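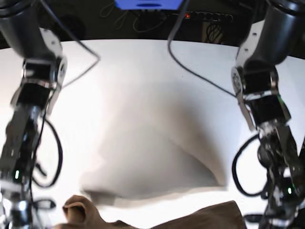
Lieven Mulder wrote in after last week's class: If the emergency stop works and the arms stop when you press it, why spend a whole session on one loose cable? Nobody was hurt and the shirt was fine.

It's a fair question, and these notes are the long answer. The stop button did work. What we look at today is the four seconds before anyone pressed it.

Week 6. Faults in two-arm cloth handling

Reading for this week: Østergaard bench manual, the section on cable routing, and the fault log from the Kidbridge folding task. Bring the log on paper if you can.

1. The task

Two arms hang over a white table and work on soft items, mostly shirts and cloths. One cycle has a pick, a lift, a spread and a release. During the spread both grippers hold the item and move apart until it is flat enough to fold. The arms share the load through the fabric, so anything that happens to one arm reaches the other within a fraction of a second.

The controller watches motor current on every joint. If the current goes over its limit, that arm goes to hold. Note the wording: that arm. In the version we ran until March, the other arm was not told.

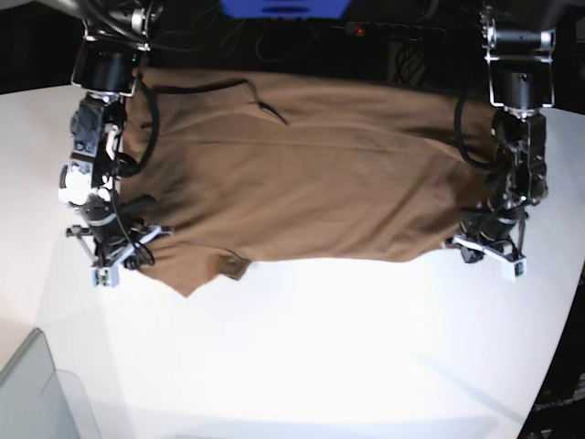
Figure 2. Both grippers on a brown garment, fabric taut, arm cables lying over its ends.

2. What happened

The fault came in cycle 263 of a planned 332. In order:

The left arm closed on the garment with a loop of its own cable under the fabric edge.
The lift went ahead. Grip was reported good on both sides, and the gripper has no means of telling cloth from cloth plus cable.
On the spread, the loop pulled tight and the connector at the wrist came partly out.
The left arm lost its position reading and went to hold.
The right arm kept pulling toward its target. It got there.
Anayeli Trujillo pressed the stop.

The damage was one bent connector and a stretched cable clip. Repair took 19 minutes, most of it spent looking for the spare.

3. Why the log looked clean

Students often expect a fault like this to show up early as a rising number. It didn't. Current on the left wrist was normal through the lift and then went straight to a missing value. The software at the time treated a missing value as "no new reading" and kept the last good one, so the screen showed a healthy arm for most of the event.

Meenakshi Maurya found the problem by setting the joint log beside the wrist camera recording and stepping through both. The camera views are close and often dark or blurred, and it takes practice to read them. Expect to look at a lot of gripper and very little of anything else. When you do this in the lab, work

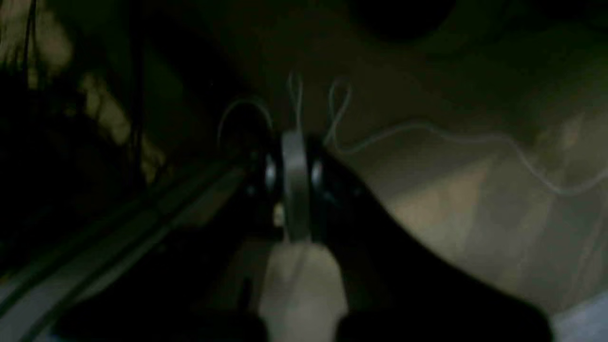

backward from the stop, one step at a time, and write down the first moment when the two records disagree. That moment matters more than the one where the alarm appears. In our case they were nearly four seconds apart.

Small things are easy to miss at this range. A strand or a thin cable can cross a pale background and almost vanish. If you aren't sure what you see, write "not sure" in the log sheet. A guess written as a fact cost us most of a Thursday.

4. Changes made

Linked hold. When one arm goes to hold, the other goes to hold as well, and both keep their grip. We tried releasing the grip first and dropped that — a released arm under tension springs back.

Missing values. Any joint silent for 2 consecutive readings now counts as a fault.

Cable slack. Loops are checked with the arm at its lowest reach, over the table, with an item in place. The old check was done with the arms parked, where every loop looks tidy.

Grip check. After closing, the arm lifts slightly and waits before the full lift starts. This catches a bad grasp some of the time. It would probably not have caught this one.

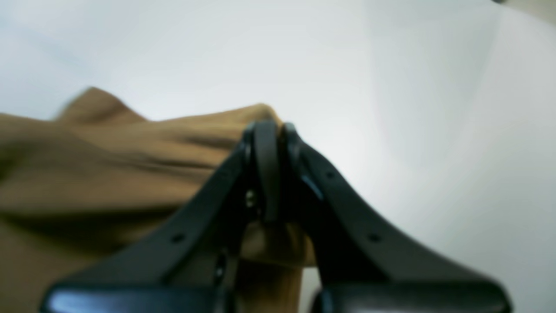
5. Lab work

Work in pairs, one at the stop button for the whole exercise. Swap after each run.

a. Move each arm by hand, power off, through the full spread. Mark every point where a cable can reach the fabric.
b. Run the spread at low speed with a cloth, then pull the simulated sensor plug from the menu. Write down what each arm does and when.
c. Repeat with linked hold turned off. Keep hands behind the yellow line.
d. Step through both logs and find the first disagreement.

Hand in one sheet per pair to Troels Lund before the next class. Lieven's question is the first item on the sheet, and a paragraph is enough.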